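Plesitz open day: pre-demonstration safety checklist
Arm station and simulator screen
Checked by: Malou Ravn
Countersigned: Bjarke Bergmann

1. Visitor barrier set 600 mm beyond full reach of the arm. OK.
Comment: barrier had crept in at the window end. Moved back and floor taped.

2. Emergency stops tested, operator side and visitor side. OK.
Comment: both reset by key. Malou holds the key.

3. Power leads covered or taped. Not OK at first check.
Comment: loose cover near the door. Fixed, rechecked, OK.

4. Group size no more than 28. OK.
Comment: second group is over the limit and will be split.

5. Simulator run shown to visitors before the real arm moves. OK.
Comment: see notes under the screen view.

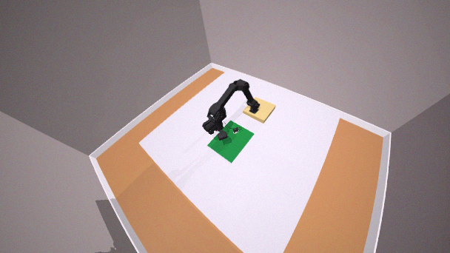
Dildale, August

The model has the black arm beside the green mat, with the gripper over the yellow pad. Orange strips run down both sides of the white floor. Bjarke wants the presenter to point out the mat and the pad first, as people at the back lose track of which is which once the arm moves.

6. Speed limit set on the real arm. OK.
Comment: leave at setting 2. The Isaksson group asked for 3. Declined.

7. Ear and eye protection at the door. OK.
Comment: kids' sizes are in the grey tub.

8. Exit to the Skeser Street side clear. Not OK.
Comment: stacked chairs in the way. To be moved before doors open, Bjarke to sign.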